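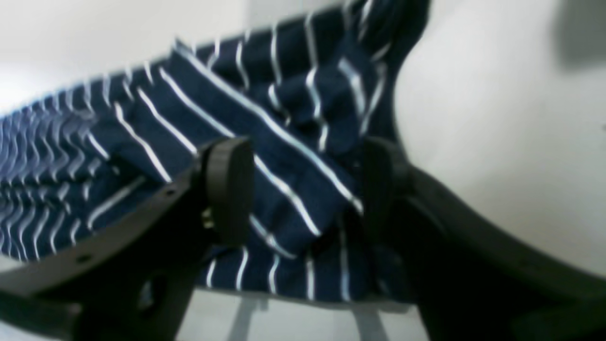 House rules for soft things

August 29, 2023

The rule book at work runs to three binders, and until this spring the word "cloth" did not appear in any of them. There was plenty on boxes. There was a whole page on bottles, written by somebody who had clearly been hurt by a bottle.

Then in May we took on the Grustell job, which is garments, and I was asked to write the missing chapter. My qualifications were that I had complained about it being missing.

Rules for hard parts are easy to write. You say where the part is, where the fingers go and how hard they squeeze, and the part has the decency to stay the same shape while you do it. A shirt has no such manners. Pick it up twice from the same spot and you have two different objects.

My first draft said "grip the garment securely." Our reviewer at Cisdale sent it back with one word in the margin: "Meaning?" Fair enough. I have now spent most of a summer on what I meant, and the version going on the wall reads like this:

Set the grip force for the thinnest cloth in the batch. Heavy cotton will forgive you and lining fabric won't.

Check the finger pads at the start of every shift, and again after 300 picks. Run a bare fingertip along both edges. If you feel a burr, the pad comes off.

Swap the pads at 3,000 picks even if they look fine. They always look fine.

A pinch on a fold counts as a pick. A pinch on a button does not, however good it looks in the log.

After 3 failed picks on the same item, stop and call a person. No fourth try.

Write down what the cloth was. "Blue" is not what the cloth was.

That last one caused the most grumbling. The old Jendex log sheets have a box for material that is wide enough for one short word, so for years one short word is what we got. I asked for a wider box and was told the form was controlled under a different procedure, which I would need to apply to change. I have applied.

The 3,000 also got argued over. Overgaard, who make the pads, would not give us a number for fabric, so I picked the one we already used for cartons and said so in a footnote. I am fond of that footnote — a standard ought to admit where it guessed.

Still open: wet items, anything with a zipper, and socks. I have a heading for socks and nothing under it.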